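Fleron fingertip set, tested on two printed arms
Reviewed by Dagný Snorradóttir

The Fleron set arrived in February in a padded envelope that had been folded once, with some determination, to fit our letterbox. Everything inside had survived, which I count as the first test passed. You get two pairs of fingers, a bag of screws and a leaflet in which the word "compliance" is used in at least three senses.

I have been putting cheap grippers through the same chore for a couple of years now: pick up a cloth, fold it, put it down, try not to sulk. Cloth is a rotten thing to ask a robot to handle. A block stays a block when you prod it. A tea towel takes offence and becomes a different shape, and then your carefully worked out grasp point is somewhere underneath. 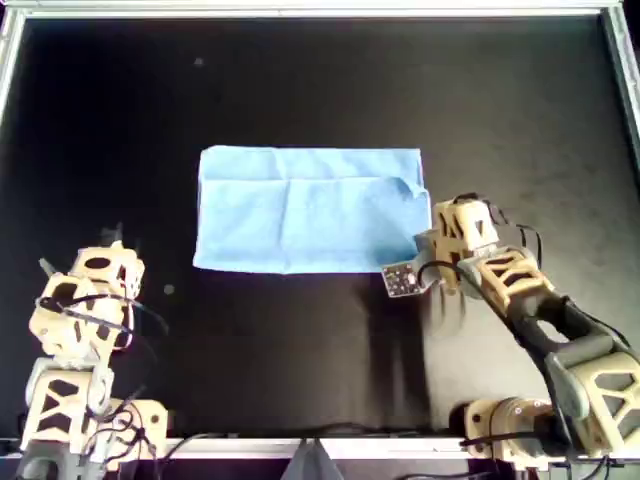

Setup took me an afternoon, most of it spent on the controller. I used a Caltix board for both arms because I already owned one and because Þórarinn Damgaard, who shares the workshop and most of my opinions, refuses to have another make on his bench. Cable routing is still the weak point of any printed arm, and these two carry theirs in loops over the wrist and round the middle joints like badly stored Christmas lights. The fingers don't make that worse, but you do need to leave slack, and slack has a way of wandering into the work. The black surface helps, at least: a light blue cloth on it is about as easy a target as you could offer a camera, and I still managed to get the threshold wrong twice.

On to the fingers. The standard pair is broad and flat, and on anything with a bit of body it is perfectly good. It will hold a sponge all day. Ask it to lift a single layer of fabric off a flat table and it pats the cloth, quite tenderly, and comes away with nothing. I ran 54 attempts at lifting a corner and stopped when I noticed I was muttering encouragement.

The pointed pair is the reason to buy the set. The tips get under a hem where the flat ones skate over it, and they close tightly enough to keep hold of one layer while the arm drags it across. They are also very good at picking up two layers when you wanted one, so folding a folded cloth is still something of a lottery. Slow the approach right down and it improves. My best run was on a Friday after I had halved the speed, and it would have been better still if I had stopped there and gone home. 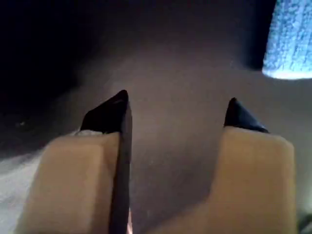
Alignment is where I have a proper grumble. The mounting holes are slotted, so each finger can creep a little on its screw, and after a long session I was forever nudging one back to meet the other. Thread lock cured most of it. The leaflet suggests checking the screws every 500 cycles. I would do it a good deal sooner, and with a better hex key than the one supplied, which rounded itself off on the second day.

I tried the Norðdahl soft gripper alongside for comparison. It is gentler, quieter and nicer to look at, and it never once left a mark on anything. It also takes up so much room that it hides the very corner it is reaching for, so the wrist camera spends the critical moment admiring rubber. If you handle fruit, buy that one. The Waker two-finger unit I sent back; it was strong enough, but it had one speed, and the speed was "now".

By the end the counter on my script stood at 2,825 open-and-close cycles on the pointed pair. The tips have dulled slightly and the pads still grip. One screw has gone missing and I suspect the vacuum cleaner.

Good: pointed tips that cope with thin fabric, easy to fit, spare screws in the bag (see above).
Less good: slotted mounts that drift, a leaflet of little practical use, a hex key made of cheese.

I'm keeping them on both arms for now. Þórarinn wants to try the flat pair on socks.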